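Small Towns, One Table

The mayors of Remley, Bhatt and Gulgate have shared a county line for as long as there has been a county, but until March their councils had never met in the same room. They have now met 3 times, and the subject each time has been freight.

Trucks come off the highway at Remley, pass through the middle of Bhatt and unload at the rail yard in Gulgate. Each town sets its own weight limits and its own hours. A driver can be legal in one place and facing a fine two miles later. Haulers have complained for years, and so have people who live along the route and hear the brakes at night.

The plan now on the table would put the whole corridor under one set of rules. Trucks over the limit would need a single permit, good in all three towns, and the money would go into a joint road fund. Through traffic would stop at 8 in the evening.

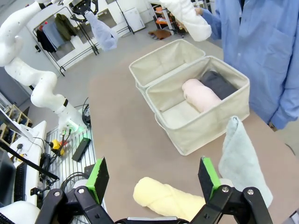
Remley has been the easiest to convince. Its stretch of the road was repaved recently with state money, and the council there mostly wants to keep it in good shape. Bhatt is harder. It has the narrowest streets and the oldest bridge, and its council wants a larger share of the fund than its population would give it. Gulgate depends on the yard for jobs and worries that an evening cutoff will send business somewhere else.

The biggest user of the yard is Grundero, a feed and grain shipper that moved in after the old cannery closed. The company has told the councils it can live with a permit but wants the cutoff moved later during harvest. Bhatt residents answered with a petition - 2000 signatures, collected at the grocery store and the high school football games.

There is also the matter of who enforces the rules. Bhatt has 2 full-time police officers and no portable scale. Gulgate has a scale but has rarely lent it out. The draft agreement says equipment will be shared "as available," a phrase that drew most of the questions at the last meeting.

All three councils have to approve the same text before anything changes. Remley votes first, then Bhatt. Gulgate has asked for one more public hearing on the harvest hours before it puts the agreement on its agenda.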